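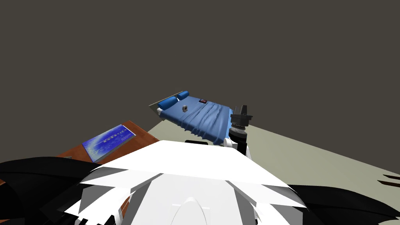 Minutes, equipment review meeting
Tue 12 June, Salinas office, back room
Chair: Dardo Quiroga

1. Last minutes
Passed with one fix. The Trilmont quote was for a lease and had been written down as a purchase.

2. Clirkden bedroom tidying package (Vonadton)
The Vonadton rep showed the simulator part of the package and took questions. The pitch is that we try bedroom jobs in the simulator first and only then pay for hours on a real machine.

The chair asked how much a made-up bedroom with bare walls tells us about our own rooms, which have lamps, cords and people's shoes. The rep said more rooms are coming in October. The chair asked for that in writing.

The brochure gives a score of 34 out of 36 for picking small items off a bed. It does not say what the items were, how many tries each one got, or who kept score. The rep did not know and will ask. Until then the number is not to be used in our report.

Cloth was the other worry. A simulated sheet folds the way someone coded it to fold — ours have been through the wash 100 times. No test on real bedding was offered.

Cost: the trial runs 21 days at no charge, then rolls into a paid plan unless canceled. Several members did not like this. The rep said it is standard. The chair said that did not make it better.

Agreed: no trial until the scoring details arrive and the automatic renewal is taken out of the terms. The chair will write to Vonadton.

3. Trilmont lease
Held over. The revised quote still leaves out repairs.

4. Other business
The projector cable needs replacing.

Next meeting to be set once Vonadton replies.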